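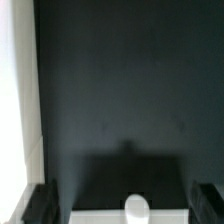
# Daylight and Wall Color in the Stondport Study Rooms

Jericho Cruzado and Algirdas Hunt
Building Science, final project
Wednesday, May 19, 2021

## Background

The study rooms on the north side of Stondport Hall were repainted in September. The old color was an off-white. The new one is a dark gray that the facilities office picked to match the hallway. After the change, students in our class started leaving the ceiling lights on all day, even in the seats next to the windows. We wanted to find out how much of this came from the paint and how much was habit.

Our question was simple: does a darker wall lower the light on a desk enough to matter, and if it does, where in the room?

## What we expected

Light reaches a desk in two ways. Part of it comes straight from the window. The rest bounces off the ceiling, walls and floor first. Close to the window the direct part is much larger, so wall color should make little difference there. Toward the back of the room the bounced part matters more, and we expected the dark paint to cost the most light at those desks.

## Method

We used two rooms of the same size and layout. Room Chiba has the new gray paint. Room Fullow was skipped in the repainting and is still off-white. Both have one window in the same position, the same carpet and the same ceiling tile.

We borrowed a Nuvlow light meter from the physics lab and took readings at desk height with the ceiling lights off and the blinds fully up. One of us read the meter while the other wrote the number down and stood away from the window. We did this on overcast days only. Direct sun moves too fast to compare one room with the other, and our first attempt had to be thrown out for that reason.

Readings in the two rooms were taken within 20 minutes of each other.

## Results

At the window desks the rooms were close. Fullow averaged 326 lux, and Chiba was slightly lower. The gap was small enough that a passing cloud could explain it.

At the back desks the gray room was clearly darker on every day we measured. Most people would want a lamp for reading there. In Fullow the same desk was dim but usable until late afternoon.

The middle desks gave mixed results. On brighter days they behaved like the window desks, and on dull days like the back ones. We don't have enough days to say more than that.

## Comfort

A meter doesn't cover everything. Several classmates said the gray room felt gloomy even at the window, where our readings showed almost no change. We think this is contrast. A bright window beside a dark wall makes the wall look darker than it is, and the eye keeps adjusting between them. Fullow has the same window, but the step from glass to wall is gentler.

One person preferred the gray room for laptop work - fewer reflections on the screen, she said. We didn't test this.

## Problems

- The carpet in Chiba is more worn and may reflect a little differently.
- A tree outside Fullow came into leaf during the project, which probably lowered its later readings.
- We never checked the meter against a second one.

## Recommendation

Repainting the whole room isn't needed. We suggest painting only the back wall of Chiba in the old off-white and measuring again on overcast days. The ceiling lights could also be split into two switches, so that the back row can be lit without the window row. Algirdas has sent both ideas to the facilities office, and the readings are in the class folder.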